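Flavari is looking for someone to look after Birnumer
Part time, 30 hours a week, on site

Hi! I'm Hanneke De Smet and I run the small automation side of Flavari. We test kitchen appliances for a living, mostly by having a machine use them over and over until something gives. The machine is called Birnumer, and it needs a new person. Jasper Van Acker has kept it going until now, but he's moving over to our Mamora line in the new year and I'd like you to have some time with him before he goes.

Birnumer is one arm on a steel bench with a quick-change wrist, two sets of fingers and a soft-tipped probe for pressing touch panels. Its main job is rice cookers: open the lid, lift the inner pot out, put it back, close the lid, press start. The current program runs that 453 times between service stops, and you'd own everything that happens at the stop. You wipe down the fingers, change the rubber pads, check the wrist bolts with the torque wrench and re-teach the pick point if the pot has started going in crooked (you'll hear it before you see it). 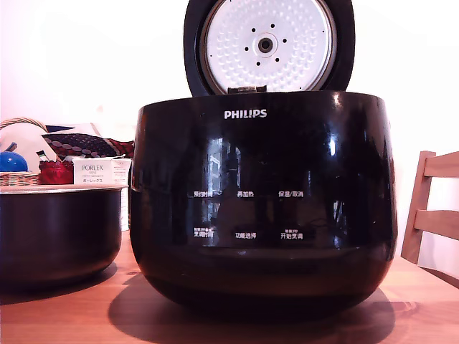
The touch panels are what eat up most of an afternoon. Every model has its buttons somewhere else, and on a curved front the probe has to come in square or the press doesn't register. Jasper teaches each button by hand with the pendant, backs off, and then runs it slowly 100 times before he lets the cell go at full speed. I'd want you to keep doing that. Labels come in all kinds of languages and we have a cheat sheet for the usual ones, so don't let that put you off.

You don't need a degree. I do want somebody who has worked on a real machine - packaging, CNC, a robot cell, whatever - and who writes things down. Our log is at entry 1,588 and some of the old ones just say "fixed it," which drives me up the wall! If you can read a wiring diagram and swap a cable without making the next one worse, we'll get along fine.

You'd sit next to Ans Boersma, who writes the test plans and will happily argue with you about cycle times. Spare parts come through Wilma Bakker. Order pads early, she's been telling us that since August.

To apply, send me a page about a machine you kept running and what broke on it. A resume is fine too, but I'll read the page first. Please get it to me by December 12, 2025. I'll call everyone I'd like to meet, and you'll get to run the cell yourself when you come in - bring closed shoes.

Hanneke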